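Search posts Search
June

by Ní Mhurchú

ok so people keep asking what it's like since the packing side of our place started going over to robot arms, and I keep giving rubbish answers at parties, so: thread

Background. I've been at Tronier eight years. We do snack assortments, the trays that go into office kitchens and hotel rooms. You stand at a bench, you pick packets, you fill a tray, you slide it along. That was the job. I was fast at it too!

The arms came in through a company called Skellance. Two to a bench, one each side. Everyone assumed they'd show up and just go. Nope. The first couple of months were mostly people in socks (we have a no-shoes rule on that carpet, don't ask) moving packets an inch to the left and trying again.

What changed for me is I don't really pack anymore on the early shift. I set up. I put packets down in all sorts of awkward ways, crooked, label up, label down, close together, and I write down what the arms do with them. My notebook from this spring is basically a diary of dropped pastries.

My wrists love it. Nearly 40 trays an hour by hand, for years, and I used to sleep with a brace on. I haven't worn it since April.

My head is another story. Packing, I could listen to a whole audiobook. Now I have to pay attention ALL the time and I come home wiped out in a totally different way. Nobody put that in the training slides.

The bench this morning, before my second coffee:
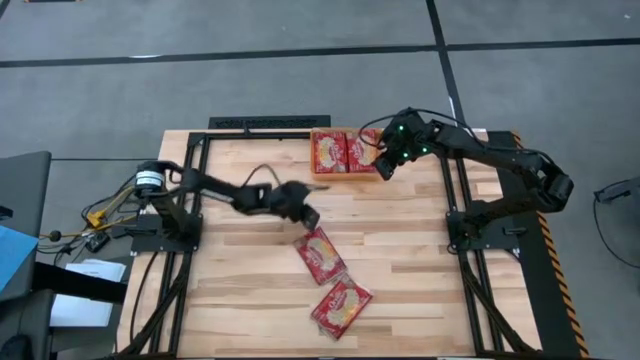

Two packets in the orange tray, two still on the table.

The soft packets are the hard part btw. A box is a box. A packet has air in it and a crinkly seam and it slides. Any packer knows to pinch low and go easy, and I'd never once had to say that out loud until a Skellance engineer asked me how I do it. Took me most of a lunch break to explain my own hands.

Pay, because someone will ask: setup is a grade up, and we got that in writing. But there are only 8 setup spots and more of us than that. The rest have been offered the Sostetti line across the yard, which is still by hand. Some wanted it. Some really didn't. I got a spot and I feel weird about it, walking past my old crew at break.

Would I go back? Ask me on a good day and no. Ask me when I've reset the same tray all morning and I'd grab a box of packets and do the whole order myself.

Anyway that's my break over. Will answer questions tonight if the kids go down on time

Contact | Copyright Ní Mhurchú | Back to top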